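Call for Participants: Seasonal Influenza and Household Spread Study

The Akholm Institute of Public Health invites adults living in the Drerkgate district to take part in a study of how seasonal influenza passes between members of the same household. The study is paid for by the Humphreys Fund and has been approved by the Institute's research ethics board.

An earlier stage, completed in December, enrolled 127 households and collected 2,181 swabs. The second stage will extend the work to homes with school-age children and to homes shared by three generations — two groups that were under-represented in the first.

Who may apply

Applicants must be aged 18 or over, be registered with a doctor in Drerkgate and share their home with at least one other person. All members of the household must agree to take part. A parent or guardian must give consent for anyone under 16.

People who are taking part in a vaccine trial, or who expect to be away from home for more than seven nights during the study, cannot be accepted.

What taking part involves

Each household will be followed for 27 weeks. Participants will be asked to complete a short weekly form, online or on paper, and to report any fever, cough or sore throat on the day it begins. If a member of the household falls ill, a study nurse will visit to collect nose and throat swabs from everyone living there. Two small blood samples will be taken from each adult, one at the start and one at the end.

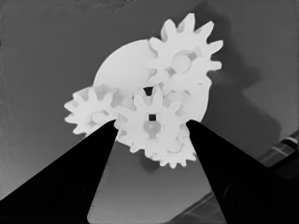 Payment and expenses

Each household will receive shopping vouchers at the end of the study. Travel to the Amach Clinic for blood samples will be repaid on production of a receipt. Participants may withdraw at any time without giving a reason — this will not affect their usual medical care.

How to apply

Application forms are available from the reception desk at the Amach Clinic and from the Drerkgate public library. Completed forms must reach the Institute by Feb 29, 2020. Households selected for the study will be told by post.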